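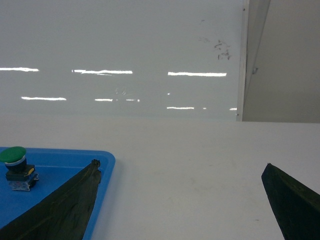 Thitima Sriwong asks that the tray be laid out before any panel is drilled, as a green head fitted where the drawing shows yellow has to come out again with its wiring.

Support > Control Stations > Gason Series > Set-up Guide > 3 Sorting and Checking the Push Buttons

3.1 Before you start

This section covers unpacking, sorting and bench checking of the mushroom-head push buttons supplied for Gason control stations. Wiring is covered in section 4. Do not connect any supply until section 4 is complete.

You will need:
a flat, light-coloured table
one parts tray with a raised rim
a continuity tester
the Adugna parts list for your station
a dry, lint-free cloth

CAUTION: Bench checks are made on loose switches only. If a switch is already wired into a panel, isolate the panel and lock it off before you touch the terminals.

3.2 Laying out the tray

1. Wipe the table and the tray. Swarf or grit on the tray floor can lodge between the contact block and the housing.
2. Set the tray flat on the table. Leave clear space beside it for the tester.
3. Take one switch out of its bag at a time and stand it in the tray on its base.
4. Check the head colour against column 4 of the parts list. Do not go by the bag label alone.
5. Keep the switches apart. The terminals must not touch those of the next switch.

NOTE: A switch that will not stand may be laid on its side. Do not rest it on its terminals. 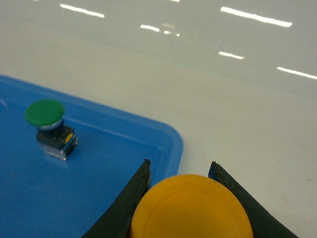 Could the yellow and green heads be swapped over on site if the order is short? The answer from Zedik technical support was no – the heads are keyed to their collars at assembly, and a swapped head will not seat fully.

3.3 Checking the heads

1. Hold the switch by its housing. Do not hold it by the contact block.
2. Press the head squarely with the thumb until it stops, then let go. It should come back to its full height without sticking.
3. Repeat the press 8 times. Reject any switch that hangs up, even once.
4. Turn the collar gently. Slight movement is acceptable before the locking ring is fitted.
5. For a red latching head, press to latch, then twist in the direction given on the data sheet to release.

Return each switch to the tray after its check. Red heads go to one side and the remaining colours to the other,

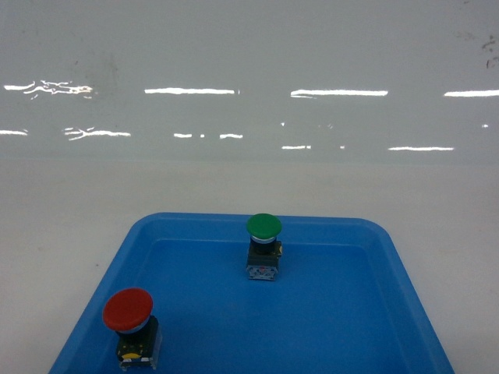

so that the stop function is never picked up by mistake when the panel is being filled. Keep to the same layout for every station in the batch.

3.4 Checking the contacts

1. Set the tester to continuity and touch the probes together to confirm that it sounds.
2. Read the terminal markings. Use a hand lens if the print is small.
3. Place one probe on each terminal of the pair. A normally open pair should be silent at rest and sound when the head is pressed.
4. Test a normally closed pair the same way. The result should be reversed.
5. Write the result on the parts list and move on to the next switch.

CAUTION: Do not use an insulation tester on its 500 V range for this check.

NOTE: Terminal screws are supplied backed off. Leave them as they are until the conductors are in place.

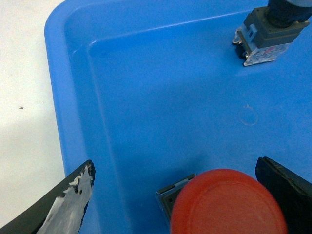
Figure 3-4. Contact block and screw terminals, switch laid in tray.

3.5 Storage between checking and fitting

Checked switches may stay in the tray until the end of the shift. For longer periods, bag them singly and put them back in the Harnuvby carton with the parts list on top. Store the carton in a dry place, away from solvents. Switches stored since before May should have the press check in 3.3 repeated before they are fitted.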